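Notes on humidity and paper tape
Posted Mar 12, 2019 by Lech Zalewska

Washi tape and kraft paper tape both fail in my apartment every April, and for years I blamed the adhesive. This winter I kept records. The short version: the paper moves first, and the glue lets go afterward.

Paper fiber takes up water from the air and swells, mostly across the grain. A strip that lies flat in dry air grows slightly wider as the humidity climbs. On a flat board that hardly matters. On a narrow dowel the strip has to bend tightly as well, and the overlap is the first part to lift.
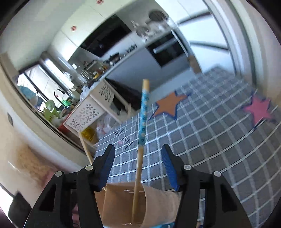
My test pieces were cut from one roll of Dultex and one of Stumamau, applied to bare pine, glass and coated card. I stored them in a closed box with a salt solution to hold the humidity steady. The setup is crude, but it repeats well enough to compare one tape with another. Readings came from a cheap hygrometer that drifts by roughly 5 percent, so treat small differences as noise.

At 50 percent nothing lifted on any surface. Above that, the pine samples went first. Raw wood soaks up water along with the paper, but at a different rate, and the bond line takes the strain.

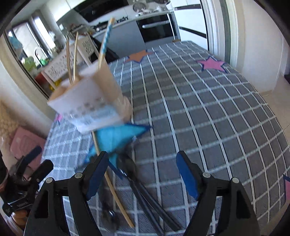 Photo: L. Zalewska

Two changes helped. The first was wiping the wood with a thin coat of shellac and leaving it overnight — longer if the room is cold. The second was cutting the overlap at an angle. A square end puts the whole edge under load at once. 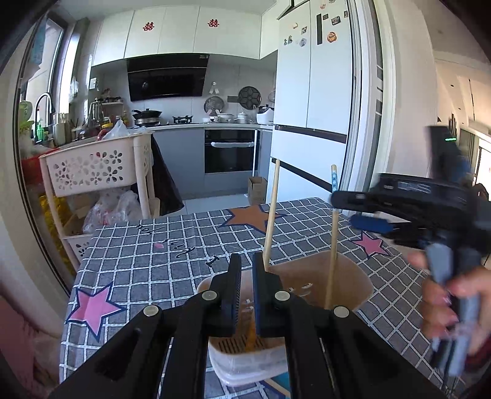 Pressure matters more than I expected. These adhesives need a firm rub to wet out the surface, and a fingertip is uneven. I now use the back of a spoon, then leave the piece alone for four hours before handling it.

Glue stick under the tape was a waste of time. It adds water exactly where you don't want it, and the Stumamau samples wrinkled before they were dry.

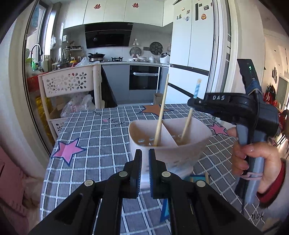

Storage is the remaining problem. Rolls kept on the Fluldale shelf by the window curl at the edges, while those in a lidded tin stay flat. I have a second batch in the box now, on shellacked pine only, and will post the numbers when the salt needs changing.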